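To: Grelholm users list
Subject: Re: Changing a disk in the Alta storage box

Hello all,

thank you for the fast answer, and also to the person who wrote to me outside the list about the firmware. I answer between the lines, so that the next reader with the same trouble can find it.

> Before you order anything, please check that it is really the disk
> and not the slot. On our Skimero box we replaced two good drives
> before we moved one to another bay and saw that the error stayed
> where it was. Also, do you have the right trays? The old ones
> have a different latch and they do not lock well.

I made this test yesterday evening. I shut down the box, took out the disk from bay 5 and put it in another bay. The error went together with the disk, so I believe now that the slot is fine. The log showed 272 bad sectors before the move and 278 after it. It is a small difference, but I do not like that the number grows.

About the trays: mine are the blue plastic ones, with the rounded handle at the end. The drive sits in the tray with the circuit board open, so I hold it only by the plastic and keep my fingers away from the green side and the gold pins.
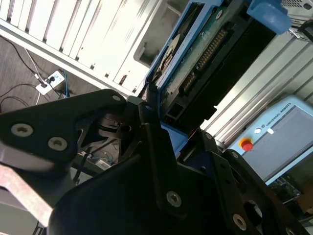
The second thing I wanted to ask is about the order of work. The Lewis guide says to mark the disk as failed first, then pull it, then wait until the system forgets it. The Grelholm wiki says only to pull it. I prefer the longer way, but on my version the command for marking gives back an empty line – no error and no confirmation. Is this normal?

> And make a backup first, even if the array looks healthy.

Yes, it is running now. There are 200 GB still to copy and the network here is slow, so I will not touch anything before tomorrow morning.

One more small question. Can I reuse the old tray for the new disk, if the latch still closes with a click? A new tray costs almost a quarter of the disk, and I would like to avoid it.

With kind regards from a beginner in these matters,
the owner of the noisy Alta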